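Go and stand next to one

I have been reading about robots for most of my adult life and I had never stood next to one that was working. In January 2025 I finally did, at the Keklow open day, and I came home so cheerful that my family asked me to talk about something else at dinner.

Keklow is a small outfit and the building is hard to find (go past the tire place, then look for the blue door). I had expected a show, with music and somebody in a headset microphone. What we got was Petronella Cele in a fleece telling us where to put our coats, and then a long look at people doing their jobs. I liked it right away.

The work that day was picking things up. That was all of it, and I could have watched until they locked the doors! A soft thing and a stiff thing ask for completely different kinds of grip, and you don't notice how much your own fingers know about this until you see a machine having to be taught it. Sadao Uchida, who had been at the controls since morning, told me he practices on the contents of his own kitchen drawer. He has strong views on string.

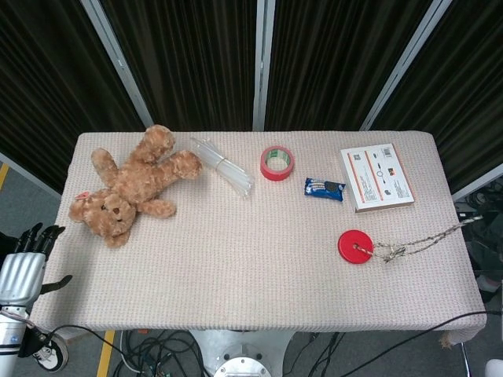

What won me over was the patience. Somebody would try a thing, shake their head, move the arm back and try it again a little slower, and there was no fuss about it. A boy near me asked how many tries they did in a day and Sadao said 153 was his best, then added that his best was nothing to brag about next to Palesa Ndlovu's. She pretended not to hear.

My friend Stijn Geerts came with me and he was less taken. He thinks this kind of work is too slow to matter, and that a five-year-old could clear a table while the robot was still making up its mind. Fair enough, he's right about the five-year-old. But I think slow is the best speed for the rest of us to see it at. You can follow what is being attempted, you can ask why the wrist turned that way – and somebody will tell you. By the time it's fast it will be behind a wall in a warehouse and we'll only get the video.

So I wish more of these places would open their doors, and do it often. Keklow had around 300 visitors, and plenty of them were kids who had to be steered out at closing time. The next one is planned for August. I've already put my name down, and Stijn says he'll drive if I buy lunch.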